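Category: Bench Notes / Kit Reviews

Wovis two-arm folding kit, trial notebook

5th January

OK so we're back at it after the break and I promised Yung-ching Man I'd write this up properly this time instead of leaving sticky notes on the controller (sorry again). The Wovis kit is on loan until the end of the month and then we either buy it or it goes back in its crate. Quick recap for anyone joining now: you get two arms, two grippers, the head camera, the folding software and a year of phone support. The quote came in at $1,547 a month on the lease, and that's with the setup fee spread out. Tevance quoted us lower back in October but they wanted extra for every new fabric you teach it, and we change fabrics all the time, so I kind of lost interest there.

Unpacking and first power-up

Mostly painless! The arms went on in a morning. The printed manual is good, big type, clear drawings, and then for some reason the calibration chapter is only on their website and you need a login to read it. My login took most of an afternoon to come through. Support did pick up the phone right away and the guy knew the product, so I'm giving them points for that. Note for whoever does this next: tighten the cable clip at the wrist BEFORE you run the calibration. I did it after and had to start over.

The calibration itself is a bunch of slow poses and you sit there and click OK. Bring coffee.

Software

I like it more than I expected to. You pick a fold recipe, set the cloth size, and it runs. There's a slow mode which I'd leave on for the first week with anybody new. What I don't like is the log. It saves everything under a run number and nothing else, so if you want to find "that one bad fold with the thick towel" you're scrolling forever. I got up to run 366 before I figured out you can add a tag, and the tag button is under the settings menu. Who puts it there? I've asked Wovis if it can move and they said they'd pass it along.

The safety stop works fine, tried it with both arms moving, both arms quit together. Good.

Towels

Thin cotton is easy. Thick terry is where I've been spending my time, and the grip force setting matters a lot. Factory setting squeezes too hard for my taste and leaves a dent in the corner, so I brought it down a little at a time until I was happy with the look of it. The other thing is the fingertips. The stock black tips are OK on terry but I want to try the softer pair Huang sells, they're supposed to fit the same mount. Ordered one set. If they don't fit I'll eat the cost and tell everybody.

Also, the recipe assumes the cloth starts near the middle of the table. If it starts off to one side, one arm ends up with most of the job and the other one just waits. Fine for us, but I'd want to know that if I were paying for two arms! Wovis says there's a hand-over option in the next update. I'll believe it when I've run it.

Had the yellow-green terry towel out for the corner touch, left gripper on it, right one parked open.

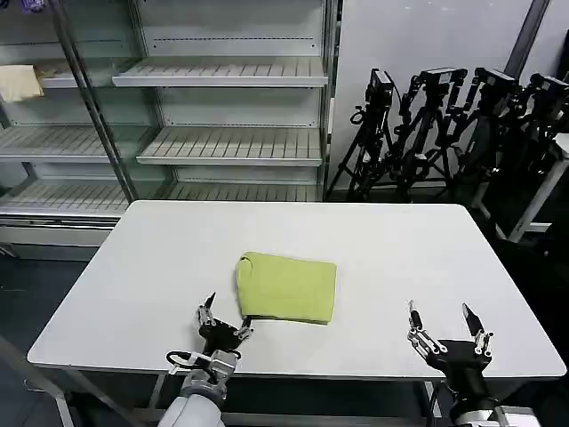 Money stuff and what's left to do

- Lease is $1,547 a month, buying outright is still "contact sales," which drives me nuts. Yung-ching is chasing them for a real number.
- Spare gripper is $805. I think we need one on the shelf, Yung-ching thinks we can wait. To be argued over lunch.
- Brirnatico offers a service plan that covers Wovis arms too, 2 visits a year. Need to ask if that voids anything on the Wovis side.
- Try the Huang tips on terry first, then on the thin cotton, same recipe both times.
- Re-run calibration with the cable clipped right and save the file somewhere other than my desktop.
- Somebody please print the calibration chapter and stick it in the manual.

Right now I'm leaning toward keeping it, as long as the tag button thing and the purchase price get sorted. Next entry after the tips come in.

3 comments | 2 shares

Contact the workshop | Back to top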